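首页 > 短篇小说 > 旧物与人家
搜索本站作品 请输入标题或作者 搜索

来历

巴卡里·奥科思要价2,000，桌子两张，不拆开卖。他在电话里说，这是“尤孔号”餐厅里的桌子，船拆了以后流出来的，全赞库姆找不出别的。

我不信。我在恩纳吉保险行做了半辈子定损，凡是从船上流出来的东西，到头来多半是从批发市场流出来的。有一年雨季，克拉米登那边发大水，报上来的损失里有一架钢琴，说是某任总督弹过的。我去看了，琴盖里面贴着中学的资产标签。写报告的时候我写“旧钢琴”，那家人恨了我好几年。

可我还是坐了13路车去看。退休以后我多出来许多下午，而且我小时候确实坐过“尤孔号”。那年我七岁，父亲带我过湖，去克拉米登看一个快要死的叔公。叔公什么样子我忘了，船上的餐厅我记得。风大，盐瓶在桌上慢慢地滑，滑到边上被一道红边挡住，停下来，又慢慢滑回去。我盯着那盐瓶看了一路，父亲以为我晕船，给我喝了半杯姜水。

这件事我没有对奥科思说。你要是让卖东西的人知道你记得什么，他卖给你的就正好是那个。

他住在邮局后面那条坡上，二楼。楼梯很陡，扶手刚漆过，摸着发黏。他在门口等我，比电话里听上去年轻，袖子卷着，握手的时候用两只手。我不喜欢用两只手握手的人。

“姆瓦基乌萨先生，”他说，“您是懂行的，我一听就知道。”

“我不懂桌子。”我说。

这是实话，我懂的是人怎么说桌子。

他领我进屋。桌子没有像我想的那样擦干净了摆在中间等人看，屋里的日子还在上面过着。一台黑色的大屏幕靠着桌子的后沿，没有开。桌面上是大理石的花纹，白底子，红的粉的纹路东绕西绕，没有一条肯走直线。我弯下腰，用指节敲了敲，又拿手背贴了一会儿。奥科思站在旁边等，像陪人看病。

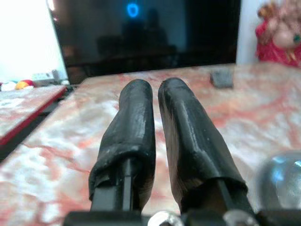

“这桌面是真石头吗？”我问。

“买来的时候人家说是石头，我没有撬开看过。”

我直起身来。这句回答出乎我的意料。照我的经验，他应该说当然是，然后说出一个采石场的名字，再然后说他岳父认识采石场的人。他没有说。我把这一点记在心里，记在对他有利的那一栏，但只用铅笔记，因为高明的骗子也会让你一步。

“谁说的？”我问。

“卖给我母亲的人。在克拉米登码头，拆船那年，五月。”

“有收据吗？”

“有过一张。”

有过一张。我做了这么多年，要是每听见一次这三个字就有人给我一枚硬币，我今天就不必坐公共汽车来了。收据总是有过的，后来要么被水泡了，要么被孩子折了船。我问他这张是怎么没的，他说是他母亲拿去垫柜脚，换柜子的时候扫掉了。我得承认，垫柜脚我是头一回听到。

“可是上面的号码我记得，”他说，“244。船上的家具都有号。”

“桌子上呢？桌子上也有号？”

“应该在底下。”

“您没看过？”

“我腰不好。”

我的腰也不好，可我还是蹲下去了。我扶着膝盖，把头伸到桌子底下。下面有灰，有一颗干了的豆子，有一团不知道谁塞在那里的口香糖，硬得像石子。号码没有看见。也许有过，也许刮掉了，也许在另一张桌子底下。我拿出手电筒又照了一遍，奥科思在上面问：“有吗？”声音里有一点真的想知道的意思。

“没有。”我说。

“那可能是另一张。”

另一张底下也没有。我照见两道旧划痕，斜着交在一起，你要是肯帮忙，可以把它看成一个4。我不肯帮忙。

我从地上起来，费了些工夫。奥科思伸手扶我，这回用了一只手。他去厨房烧水，我就在屋里站着，看他家里的东西。看别人家的东西是我的职业病，我在脑子里给它们填表：墙边一只玻璃罐子，红盖子，里头装着些浅色的东西；挨着是个蓝色的圆筒；再过去挤着几个小玩偶，其中一个白的，圆脸，毛绒的，看着脾气很好。无绳电话坐在充电座上。一个人要是存心骗人，屋里通常会收拾得更像样一点，或者更不像样一点，他这里两头都不靠。

桌子靠里那一边贴着几张小白纸，每张上面有一个小小的黑记号。我凑过去看，看不出什么名堂。

“这是什么？”我朝厨房里喊。

“哦，那个不算在家具里。”他端着茶出来，“我母亲的。您要买，我撕下来。”

他把茶放下，有一会儿没有说话。我也没有问。定损这一行里，不问比问管用，人受不了安静，自己会把话填进来。

“她后来摆不好桌子了，”他说，“摆了一辈子，到最后叉子往哪边放，勺子往哪边放，想不起来，急得哭。我就给她贴了记号，一样东西一个记号。她认得记号，不认得我。”

他说得很平。我看着那几张纸片。我应该说一句什么，可是我脑子里先冒出来的是：这故事会让价钱往上走。我见过拿死人抬价的，见过不止一回。有个女人对着一块烧焦的地毯哭了半个下午，说丈夫就是在那上面求的婚，后来查出来，地毯是结婚以后第九年才买的。

“她还在吗？”我问。

“在克拉米登，我妹妹那里。她每天还要摆。我妹妹那里的桌子是木头的，她不肯，说滑不动，说那不是桌子。”

“什么滑不动？”

“我也不知道。她就这么说。”

我端起茶喝了一口，太甜了。

“您母亲在船上做过？”我问。我尽量把话问得像顺口一提。

“在餐厅里，管摆台。我没跟您说过吗？”

他没有跟我说过。电话里他说了船，说了拆船，说了全赞库姆找不出别的，唯独没有说这个。这是我一整天里听到的最值钱的一句话，他却一直揣着没拿出来。要么他是真不会卖东西，要么他比我见过的所有人都会卖。我两种都想了一遍，没有结果。

“她怎么摆的？”我说，“您还记得吗？”

他想了想，去拉开抽屉。抽屉卡住了，他往上提了一提才开。
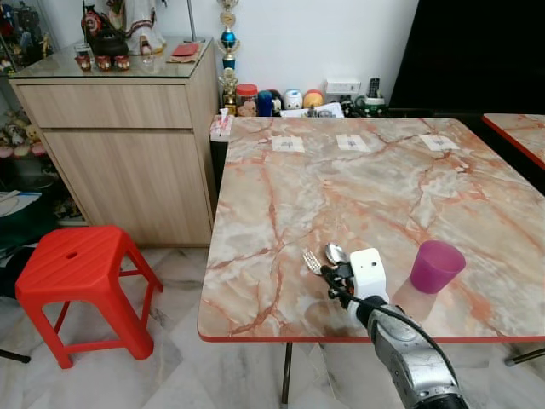 叉子、勺子和那只紫色的塑料杯。

“船上的杯子当然不是这种，”奥科思说，“船上是厚玻璃的，她带回来过一只，让我打了。叉子在这边，勺子在这边，杯子放远一点，她说近了客人的袖子会带倒。”

“盐瓶呢？”

“什么？”

“盐瓶放在哪里。”

我说完就后悔了。问话不能把答案的一半放在里面，这是我教过新人的。

“盐瓶没有地方，”他说，“她说盐瓶不用管，它自己会走。”

我把杯子往桌边推了推，推到红边那里。桌子不晃，杯子也就停在那儿。隔壁有人在调收音机，调来调去都是同一个台。

这能证明什么呢？我在心里给自己写报告。湖上的船哪一条不晃，晃的船上盐瓶哪一个不走，随便在哪条船上端过盘子的女人都能说出这句话。红边也不稀奇，那些年做桌子的人都爱镶红边，我妹夫的面馆里就有。石头是不是石头，没有撬开。号码没有，收据有过。如果当事人是别人，我会在最后一栏里写“来源无法核实，按一般旧家具估价”，签字，盖章，回家吃饭。

“2,000太多。”我说。

“您说多少？”

我说了一个数。他没有还价，低头看着桌子，看了很久，用袖口把我刚才放茶杯的地方擦了一下。

“您买去做什么用？”他问。

“吃饭。”

“您一个人，两张？”

我没有告诉过他我是一个人。我看了看自己，衬衫第二颗纽扣和别的颜色不一样，大概就是从那里看出来的。他倒也会看人。

“您刚才说不拆开卖。”我说。

“我妹妹那边，放得下一张。”他说，还是低着头，“车钱贵。我本来想，卖了这两张，给我母亲换一张好一点的，她闹几天也就习惯了。其实我不知道她会不会习惯。”

我那时候应该看出来，这笔买卖到此为止了。一个人开始对买主说这种话，他就已经不想卖了，或者他想让你替他说出那句不卖，好让他轻松一点。我不愿意替人做这种事，也不愿意白跑一趟，所以我坐下来，把那杯太甜的茶喝完了。

“运一张过湖要多少？”我问。

他说了。我觉得他被人宰了，就告诉他恩纳吉从前有个合用的车行，五点以前打电话过去，可以搭回头车，便宜一半。他找笔找不到，我把我的给了他。他写在手背上。

“那另一张呢？”他问，“另一张您要不要？”

“底下没有号码。”我说。

“是没有。”

“石头也说不准。”

“说不准。”

“那就按旧桌子算。”我说，“照我刚才那个数，一半。”

他说行。我先付了定钱，要他写收据。他从一叠纸里抽了一张，拿我的笔，一本正经地写：今收到姆瓦基乌萨先生定钱若干，大理石餐桌一张，原“尤孔号”餐厅用。

我让他把“大理石”划掉，他划了，改成“大理石花纹”。后面那半句我看了两遍，我的手指就按在那几个字上。

奥科思等着我。

“日期，”我说，“您忘了写日期。”

他补上了。我把收据折好放进衬衫口袋，下楼的时候扶手又粘了我一手漆。13路过去了一辆，没有停，我就站在坡下面等后面那辆。

标签：湖区故事 / 旧家具 / 父与母 / 一次读完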